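Prakuldale clinic moving records off paper, patients asked to check their details

2022-12-01

PRAKULDALE - The walk-in clinic on Nolte Street has started moving its paper charts onto a computer system, and anyone who has been seen there is being asked to stop by or call and go over their information before the old charts go into storage.

The clinic put the notice up on its front door and mailed it out with the last round of bills. Short notice. One page, both sides. It says the switch began in August with the newest charts and is now working back through the older ones.

The new system is called Futow. It handles appointments, prescriptions, test results and billing in one place, according to the notice. Up to now the clinic ran billing on one program, the appointment book on another, and everything else on paper in the back room.

Patients who want to see their records from home will be able to sign up for an online account. Signing up is optional. The front desk will still take calls, still print things out, still mail bills to people who want them mailed.

What the clinic wants checked: home address, phone number, insurance card, list of current medicines, allergies, and who to call in an emergency. The desk staff says the emergency contact is the one most likely to be wrong. People move, people get divorced, numbers change, and the chart says whatever it said the day it was opened.

Checking takes a few minutes at the counter. Bring a photo ID and the insurance card, and the pill bottles if there are a lot of them. A parent or guardian can do it for a child under 18. For an older relative, the clinic needs a signed form on file first, and the form is at the desk.

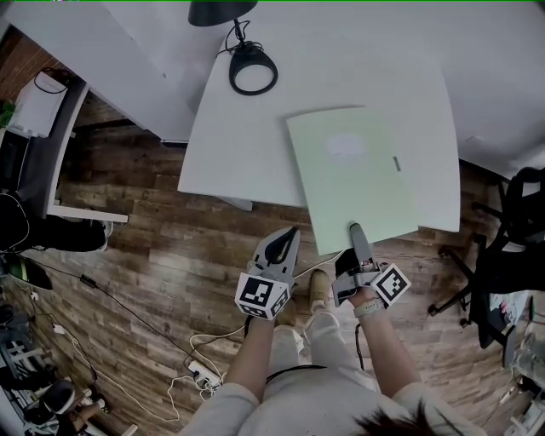
What happens to the paper chart once it has been entered?

It goes to locked storage in Trusingate and is kept there for 8 years from the patient's last visit, then shredded. Patients can ask for a copy any time before that.

Copies are free for the first 30 pages. After that there is a small charge per page, posted at the desk. Requests have to be in writing. The clinic says to allow a couple of weeks, longer if the chart has already left the building, since somebody has to drive over to Trusingate and get it.

Not everything is being typed in. Medicine lists, allergies, shots, surgeries and the most recent lab work are entered by hand. Older visit notes are scanned and attached as pictures, so a doctor can read them but can't search them by word. X-ray films are staying on film for now. The clinic is asking patients with films from before the digital X-ray room opened whether they want them back. Films nobody claims go to Trusingate with the rest.

The clinic has asked people not to send medical questions through the online account if they need an answer the same day. Messages there get read on business days only. Call instead. For chest pain, trouble breathing, heavy bleeding, call 911, same as always.

Some patients at the counter this week had not seen the notice. One woman said she had thrown hers out with the bill envelope. A man waiting on a refill said he did not own a computer and didnt plan to get one, and was told that was fine, nothing changes for him except the screen on the other side of the counter.

Others were glad to hear it. One mother of three said she had filled out the same shot record for school, for camp and for the ball league, and would be happy to print it herself from now on. Shot records should be in the online accounts from the first day a patient's chart is entered, the notice says, as long as the shots were given at the clinic. Shots from a pharmacy or another doctor need to be brought in on paper and added.

The money: the town's share of the cost is $41,000, approved with the rest of the clinic budget last spring. It covers the software, the scanners, two new computers for the exam rooms and overtime for the desk. There is a yearly fee after that, paid by the clinic out of its own income. Visit prices are not going up because of the change, the notice says. It does not say anything about prices in general.

Charts are being done at a rate of 300 a week. The clinic did not give a finish date. Patients with an appointment coming up are bumped to the front, so their chart should be in the system before they walk in. If it isn't, the doctor will work from the paper one and it gets entered afterward.

Expect slower check-in for a while. The desk is asking people to come 15 minutes ahead of their appointment, and to be patient if the line backs up toward the door. Mornings are the worst. Early afternoon is better, right after lunch.

Refills should not be affected. Pharmacies in town have been sent the clinic's new fax and electronic numbers. Anybody whose refill gets turned down should have the pharmacy call the desk directly instead of waiting for it to go through again. Patients who use a mail-order pharmacy need to tell the clinic which one, even if they have told them before, as that information was not kept in the old charts in any regular way.

Former patients who have moved away can have their records sent to a new doctor. Same written request, and no page charge if it goes doctor to doctor. The new office can also start the request itself, which is usualy quicker.

The clinic will close early for one afternoon later this month so staff can be trained on the billing side. Date to be posted on the door. Appointments already booked for that afternoon will be moved, and patients will get a call. Walk-ins should check the door or phone ahead.

Request forms, the price list for copies and the sign-up sheet for online accounts are all at the front desk on Nolte Street. The sign-up sheet asks for an email address. Patients without one can leave that line blank and still have the rest of their details checked.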